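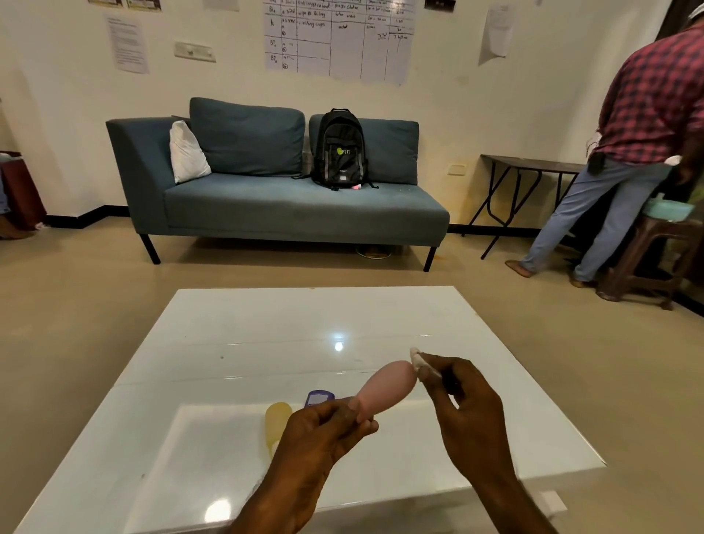 Figure 1. Cleaning task at the Samarakoon open day: pink rubber-like bulb in the left hand, cotton in the right.

Handout 6: How to Watch a Demonstration
Course notes, Robots at Work and at Home
Notes by Trygve Isaksson

Read this before the discussion section. It covers our visit to the Samarakoon open day and what I think you should and shouldn't take away from it.

What we were told

Samarakoon records people doing small household and care tasks from a head-level viewpoint, and the recordings are used to train a two-armed robot called Zitum. The welcome talk gave two numbers. There are 525 tasks on the list, and 3032 recordings had been accepted by the day of our visit. Hashini Nanayakkara, who led our group, was open about the fact that "accepted" means a reviewer found the hands visible and the task finished. It says nothing about whether a robot can do the task.

Keep those two things apart in your write-up. Several of you wrote on the feedback sheet that the robot "knows 525 tasks." It doesn't, and the company didn't claim so.

The cleaning task

Look at Figure 1 again. One hand holds a soft object by its narrow neck and the other brings cotton up to the rounded end. For a person this is a dull job. For a machine it's awkward in ways that a video hides:

Grip force. Squeeze a soft thing too hard and it changes shape. The video shows where the fingers are. It doesn't show how hard they press, and I asked twice whether force was being measured in these sessions. It wasn't.

The cotton. A wad has no fixed shape, so there is no single correct way to pinch it. It is also pinched between the thumb and index finger.

Two hands at once. Both hands are up over the table, and neither object is resting on anything. If one hand drifts, the other has to follow.

Glare. The tabletop is glossy white and throws the ceiling light straight back. I'd like to know what that does to the vision side. The answer I got was that variety is good for training – which may be true, but I'd want to see a test.

The room is a lived-in sort of place, with a sofa, a backpack on the seat, papers on the wall and a man busy at a stool behind the table. I count that in Samarakoon's favor. A bare lab bench would have told us less about homes.

The robot demonstration

Zitum ran later, at a separate station, on a much easier job: picking up a folded cloth and putting it in a tray. It managed 39 tries before lunch, and the staff reset the cloth by hand after each one. I did not see a published count of the failures. The grippers were made by Brelletti, and part of the talk was really about them.

Be careful here. We watched people do hard things and a robot do an easy thing, in the same building, on the same morning. It's very natural to leave with the two joined up in your head. No soft bulb was cleaned by a robot while we were there.

Compare the Urkberg visit in October, where the demo was duller and the failure log was handed out at the door. I learned more from the log.

Questions I'd ask next time

Who picks the tasks, and what gets dropped?
How many recordings are rejected, and for what?
Has any robot tried a task from the list in a room it was not trained on?
Who resets the objects, and is that time included in the speed figures?

For the discussion section

Bring 2 pages on one task from the list. Say what the camera would catch and what it would miss, then describe a test that could prove the company wrong. "More data will fix it" is not a test. If you disagree with me about the glare, good – bring a paper that measured it.

Draft notes are due 9 June 2024 in the course folder. Late ones go to the bottom of my pile.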